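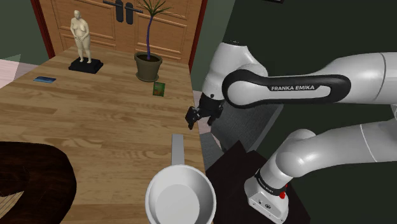

Ticket: wrong "original date" on shared photos in the claim tracker
Opened by: Chukwuemeka Effiong
Status: closed, with one leftover

Hi all, me again. I check photos for the flood desk and I've hit something in Kitex that made me publish a wrong line this morning, so I'm marking this high. The line was up for 44 minutes before a reader wrote in. We've put a correction at the top of the piece and I've told the editor, so please treat this ticket as being about the tool. I've had my telling off already!

What happened: a picture of a flooded underpass was going around with a caption saying it was taken this week. I pasted the link into Kitex the way I always do, and the card came back with "first seen: August" and a green tick. Great, I thought, old photo, wrong caption, easy one. I wrote it up as recycled. Except the August date belonged to the page the photo was posted on (a local football page, set up in August) and the photo itself was new. A man who lives two streets from that underpass sent us five more shots of it from his balcony, with the same parked van up to its mirrors in water. So the caption was right and we were wrong.

What I expected: the date of the earliest copy of the photo.
What I got: the date the page was created.

I tried it in two browsers and on my phone. Same card each time. I also cleared the cache, because I know somebody will ask.

9:20 a.m., Gholamreza Najafi
Thanks, and sorry about your morning. Can you send me the exact link you pasted, and tell me whether you used the box at the top of the page or the button in the sidebar? They go through different code. Also, do you still have the card open? If you do, don't refresh it. I'd like the little reference code at the bottom.

9:41 a.m., Chukwuemeka Effiong
Sidebar button. I've mailed you the link so it doesn't sit in a ticket half the newsroom can read. The card is still open on my left screen and I'm being very careful around it. The code is in the same mail.

One more thing I noticed while I was waiting. If I save the picture to my desktop and drop the file in, I get "no earlier match found," and that would have been the right answer. So it's only when I give it a link. I'd have done it that way in the first place but we had three of these to clear before the ten o'clock call and the link is quicker.

10:35 a.m., Gholamreza Najafi
Okay, that helps a lot. I can see it on my side. When you paste a link, Kitex asks Zundach (the service we use for looking up posts) for the details, and Zundach sends back a bunch of dates in one lump. Up to last month the first date in the lump was the post. They've added a new one in front of it, for the page. We were just grabbing whatever came first. That's on us, we should have been asking for it by name.

I'm going to pull everything looked up by link since the change came in, so we know how big this is. Meanwhile please don't use the sidebar for dates. Drop the file in.

10:52 a.m., Chukwuemeka Effiong
Will do. I've put a note in the desk chat and written it on the whiteboard too, since two people on the late shift never look at the chat. Could you hide the green tick while this is going on? I know it only means "lookup finished" but it sure looks like "yes, this is true," and at seven in the morning I read it that way. I think I'm not the only one.

12:15 p.m., Gholamreza Najafi
Tick is gone for link lookups. It now says "finished" in gray. I've left it for files.

The numbers: 2,565 link lookups since the change. Of those, 1,145 show a date that belongs to the page and should have been the post's. The rest had no page date to trip over, mostly posts from personal accounts. I can't tell from here which ones ended up in a published piece, so somebody on your side will need to go through them. I've put the list on the shared drive, newest first.

12:40 p.m., Chukwuemeka Effiong
Oof. Okay. A lot of those will be people poking at the same viral thing (I must have looked up the stadium crowd one a dozen times by myself). Could you squash the repeats and add a column for who ran it? Then each of us can do our own and it'll go much faster.

2:05 p.m., Gholamreza Najafi
Done. With repeats taken out it's 600 rows. Names are in the second column. Fix is also on the test copy now, if you want to try your underpass link there.

2:30 p.m., Chukwuemeka Effiong
Tried it. The card now gives this week's date for the post, and under it, on its own line, "page created: August." I love having both! A brand new page pushing an old photo is something I'd want to know anyway. I ran six other links I know the answers to and all six came back right.

One came back strange: a link from Gadosport, the match report site. The date field says "Ong." Just that. I have no idea what Ong is.

3:10 p.m., Gholamreza Najafi
Ha, Ong is the photo agency. Gadosport puts the credit in the spot where the date is meant to go. It's a separate problem and an old one, so I've opened a new ticket for it and linked it here. For now the card will say "date not readable" for that site. The main fix goes live at four.

4:25 p.m., Chukwuemeka Effiong
Live and working for me. I've finished my own rows on the list: two published pieces used a page date. In one the date didn't change the finding, so we've swapped it out and added a note. The other needs a proper correction and I'm writing that now. Everyone else has until end of shift tomorrow to do theirs.

You can close this one. Please keep me copied on the Gadosport ticket, I use them most weekends.

4:31 p.m., Gholamreza Najafi
Closing. You're copied.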